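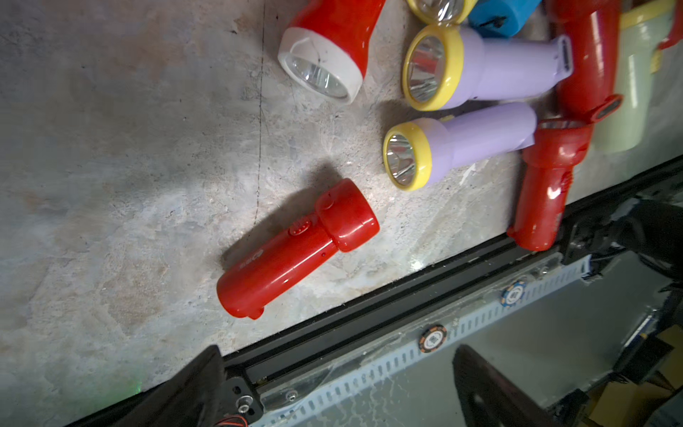 Odette Langlois wrote in to ask why every flashlight in her junk drawer is dead the one night she needs it, and whether she should just throw the lot out and buy one good one.

No, don't throw them out yet. Sort first. Most dead flashlights are only dead batteries or gunk on the contacts. Do it on the floor, garage or kitchen, whatever's hard and easy to sweep. Get every one of them out. Kitchen drawer, glove box, under the sink, camping bin, kids' rooms.

Flashlights, fast version

Unscrew, tip the batteries out, look in the tube. White or greenish crust means a leak. Gloves on for that part.

Crust from regular alkalines: cotton swab, a little white vinegar, scrub, wipe with a barely damp swab, let it dry all the way. Overnight if you can stand it. Do not pour vinegar in. I did that once to a nice Zirnholm and it never came back.

No crust but still no light? Rub the spring and the end contact with a pencil eraser. Fresh batteries, all the same kind, all the same age. Check you put them in the right way round, I get this wrong constantly.

Flickers when you tap it: tighten the head, then the tail cap. Still flickers, it's probably the switch. Plastic ones with a bad switch I don't bother with.

Cracked rim is fine for indoors. Wrap of clear tape, keep it off the camping pile. If the lens is loose it goes.

Cloudy lens: dab of white toothpaste on a soft cloth, small circles, rinse the lens if it comes off. Otherwise wipe, wipe, wipe.

Color is usefull if you have a mix. One color per room and you'll know who walked off with the hall one. Ours: red by the breaker box, purple upstairs. Masking tape on the handle works too if they're all the same.

Batteries out of anything you won't touch till winter. Put them in a little zip bag and rubber band it to the body, so they stay together. Rechargeables are different, top those up in April and again in the fall.

The odd-shaped stuff
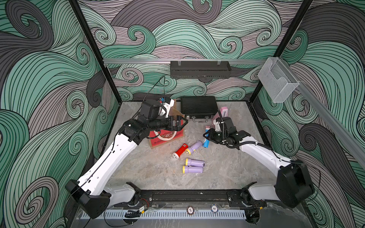 OK so the drawer's empty and now there's a second pile, the things that don't stack. Cases, flat boxes, a bag with more bags in it. Start with the flattest and hardest. Hard cases go down first, lying flat, handle facing out so you can drag it without unloading the shelf. Flat boxes stand on edge like books. They do not go in a stack, you'll only ever use the top one.

Anything with a key: tape the key to the bottom. Not inside. You know why.

Spare cardboard, keep one or two good flat peices. Slide one behind things that lean. Also good as a divider when you run out of dividers. The rest goes to recycling today, not "later."

Tote bags are better bins than most bins. Stand them up, fold the handles outward so they don't flop into the opening, heavy things at the bottom. Small stuff goes in last or it vanishes. A lined one, turn the lining out and shake it over the trash before you fill it, there's always grit.

Metronomes, clocks, anything with a moving part: upright, end of the row, nothing piled against it. Wind-up ones, let them run down before storing. Perrine Brunet keeps hers inside a clean sock and I've started doing the same.
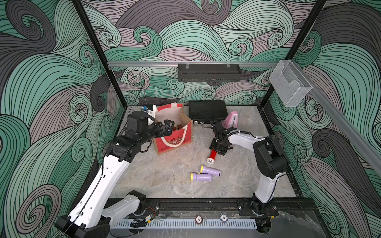
Red tote standing up, flat black box next to it, pink metronome at the end.

Shelf liner if things slide. The cheap grippy kind, cut with kitchen scissors.

Last bit, label the shelf edge and leave the boxes blank. Contents change, shelves don't. Painter's tape and a fat marker. Mine says LIGHTS / FLAT / MUSIC / ???

More soon, got bread in the oven.

2 comments

Rachid El Ouafi: Does the eraser thing work on remotes? Mine has the same green fuzz on the spring.

Reply: Yes but clean the fuzz off with vinegar first, eraser after. Gloves!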